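The arm had been promised to Roksolana Ostapchuk's mother as a thing that would unload the dishwasher. After two summers in the shared workshop on Clesdale Road it could do mugs. One mug, if pressed.

"Which one?" her mother asked on the phone.

"The red one."

"And the others?"

"The others are in development."

She had named it Brutura, back when she expected to be interviewed about it. Nechyporuk, who rented the next bench and built birdhouses no bird had ever entered, called it the waiter. He came over with his coffee whenever the motors started to whine and stood slightly too close.

"Attempt 3487," he announced, reading the counter off her laptop. "Do you tip it?"

She ignored him and pressed the key. The arm swung over the white table, thought about its life, and lowered itself toward the mug tree. One finger went up into the mouth of the mug. The other stayed outside.
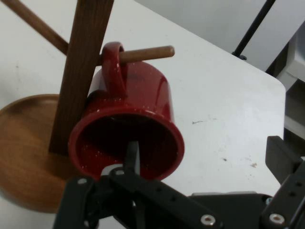
Brutura and the red mug, Thursday, August 21, 2025.

"Now it lifts," she said.

It didn't lift. It had the look of someone who has put a hand in a coat pocket and forgotten why.

"Maybe it's checking for tea," said Nechyporuk.

She scrolled through roughly 1000 lines of log, all of them the word WAITING, and found at the bottom a polite request for confirmation. She had added it herself in the spring, after the blue mug. She typed yes.

The finger closed against the glaze. The handle slid along the peg, a little at a time, and came off the rounded end with a click – and there was the mug, in the air, going nowhere in particular.

"Very nice," Nechyporuk said, and held out his empty cup. "Can it do this one?"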